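Keep the Plain Block

The parent council at our elementary school in Groston spent part of April going over the classroom supply list, and the line that drew the most comment was for building blocks. The kindergarten rooms want to replace sets that have lost half their pieces. The cheapest answer is to drop loose blocks and buy tablets with a building app, or one of the themed kits where every piece has a single correct place. I think the school should buy plain blocks, good ones, and I think it should buy them for the first and second grade rooms too.

The quote from Furlow, the supplier the district already uses, came to $1591 for all 7 rooms. That covers a set of 100 pieces per room, in solid colors and basic shapes, with a lidded bin. It does not cover shelving. People at the meeting called this a lot of money for blocks. It is less than the school paid for the Haltura reading kits, which came with a license that ran out after a year. A block does not have a license.

My own interest in this started with a smaller question, which is what a child gets out of a shape that doesn't look like anything. A kit dinosaur is a dinosaur on the first day and every day after. A cube is a wall, then a seat, then a loaf of bread. A triangular prism is a roof for most kids, but lay it on its side and it is a ramp, and stand it on end and it is a tower that won't take much on top. I have watched my daughter find out each of those in one afternoon and get annoyed by the last one.

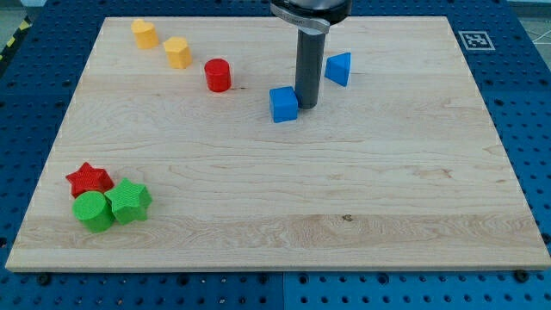
The shapes also need to be different enough from each other to cause some trouble. A bin of identical cubes stacks well and gets dull fast. Put a heart in with them and there is a problem to solve, because a heart has two rounded bumps and a point and none of them is a good place to set the next piece. Some of the parents wanted the odd shapes left out for that reason. I would leave them in. Five minutes of trying to balance something on a curve teaches more about balance than a worksheet with arrows on it.

Color matters less than the catalogs say. Furlow sells a set sorted by color family and charges more for it. Young children do sort by color, usually before they sort by shape, and a set with a few strong colors repeated across several shapes lets them do it both ways. A yellow piece can go with the other yellow pieces or with the pieces shaped like it. You don't need twelve shades for that.

I would spend the extra money on a surface. Blocks on carpet fall over, and the child thinks she did something wrong. A flat board, big enough for a small project and light enough for two kids to carry, fixes most of that. Ondrejka Lumber on Route 5 sells offcuts by the pound, and a sanded maple board will outlast the kids' time at the school. It also marks out whose project is whose, which cuts down on arguments.

The main objection I heard is cleanup. Teachers have little time, and loose pieces end up under radiators. I don't dismiss that. But the themed kits have more small parts, and when one goes missing the kit is done. When a plain set loses a cube, it has one less cube.

The vote is next month. I'd ask the council to approve the Furlow quote as written and take the shelving up separately in the fall.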